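Teaching by hand: pictures from the Pruketum bench

Posted 12 Mar 2025 by Feng-yi Hsieh

Regular readers know where I stand on teleoperation. Every year somebody shows me a clip of two arms doing something delicate, every year I ask how many tries it took and who was driving, and every year the answer comes back slower than the clip. Pruketum is at least willing to write its answer down. The set on this page goes with the long piece in the November issue, which several of you said was too sour. Maybe so. I still think most of it holds up.

The short version, for people who haven't read it. A person moves a pair of leader arms, the follower arms copy the motion, and everything is logged: joint positions, gripper openings, several camera views. Do that enough times and you train a policy on the result. Pruketum's small-parts set stood at 959 demonstrations when I went through the log with Oldřich Šimko, who runs the bench. Of those, 580 were marked as good. I asked what happened to the rest and was told they were "kept for reference," a phrase I have used myself about the boxes in my garage.

Chain work

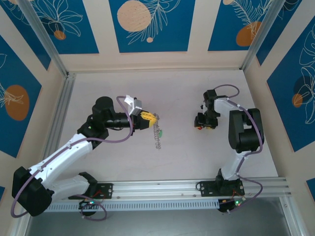 Thin, floppy things are where I stop trusting the success figures. A block goes where you put it. A chain has its own ideas, and a person driving by remote control, with no feel in the fingertips, has to guess at all of them from a screen. The yellow fingers have the top of the chain and the bottom end has gone off into loose curls, and I would like to know what a policy is supposed to learn from those curls when they'll lie differently on the next try. Oldřich says variety is the point. He may be right, but then 580 sounds like a small number to me. The second arm is folded up close, gripper down. In this kind of work one arm often does most of the job while the other waits its turn, and the operator has to remember there are two.

On operators: Pruketum has used 10 of them so far, and the log lets you sort by person. Please do this if you ever get the chance with anybody's data. Two of the ten account for most of the good runs. One person's style is slow and square, the other swoops in from the side and corrects late. Average those together and I'm not sure what you get. The people at Skatia told me the model sorts it out. The people at Trollport told me to throw one operator away. Neither had numbers they would let me print.

Passing a ring
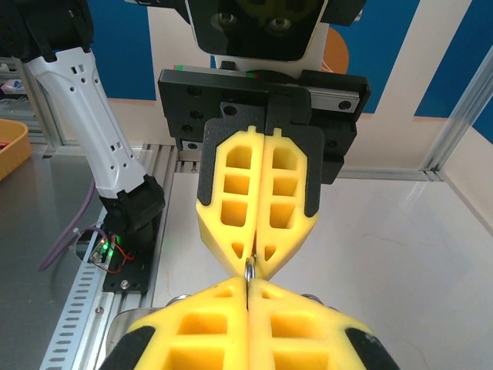 Handovers look great in a talk and I have learned to be suspicious of them. The hard part is the half second when both sides have hold and one of them has to let go, and it's also the part that gets trimmed or sped up. If you only ever see the before and the after, ask for the middle. With the small metal ring hanging between the tips of both grippers, you can at least see how little room there is: four pointed fingers closing in on one little piece of metal, with hardly anywhere to be wrong. I tried driving one of these myself. I wasn't good at it, and I've been around arms for a long time. Depth was the worst of it. I kept stopping short.

My other complaint is about the word "demonstration." When Lu, the playback tool they use, steps through a run, you see pauses, regrips, little nudges that do nothing. Those are logged as if the person meant them. Some tools let you cut them out afterward. Pruketum mostly leaves them in, and Oldřich and I have agreed to go on disagreeing about it.

The one figure I did get permission to use: 74 percent on the trained policy, on parts it had seen before, with a person resetting the bench between tries. No figure yet for parts it hasn't seen. I've asked twice and will add it to this page if it comes.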